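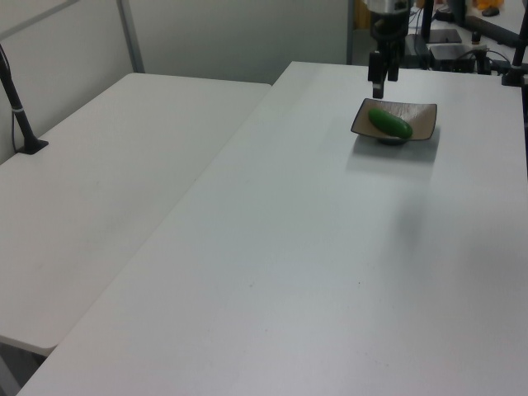 Square dish, tan with a dark rim, on a white tabletop.

I finally made it up to Dinenley in May for the open studios, and I'm still thinking about it. I'd meant to stay an hour. I left when they were locking the front door!

Most of my time went to Giuliana Marulanda, who prints linocuts on the second floor (turn left at the top of the stairs, past the coat hooks). She was halfway through a four-color print of the river at Pladatdale and let me pull a sheet through the press myself. It's heavier work than it looks — my shoulder had opinions the next morning. She keeps all her old blocks in flat drawers and will happily open every one of them if you ask.

Down the hall, Saranya Kotian was hanging her new series, Pai, which is all charcoal on big torn sheets of paper. I loved the two at the far end best, the ones with hardly anything on them. She told me she'd thrown out the first versions and started over in March, and I'd love to know what those looked like.

The group that runs the building, Bovutus, is raising money for a second press. They had $810 in the jar and pledges by lunch and $1,005 when I left, so somebody was feeling generous that afternoon.
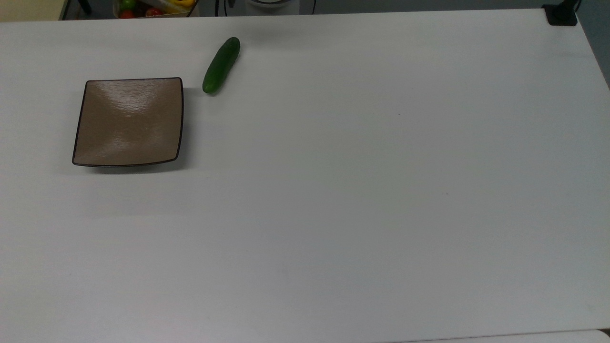
Do I need to sign up ahead for Giuliana's beginner printing class?
Please do, as she only has room for four people at a time. There's a sign-up sheet at the front desk, and paper and ink are included.

I've put my name down for the next one. If you go up before then, take the back stairs, where they've hung the student work. I nearly missed it.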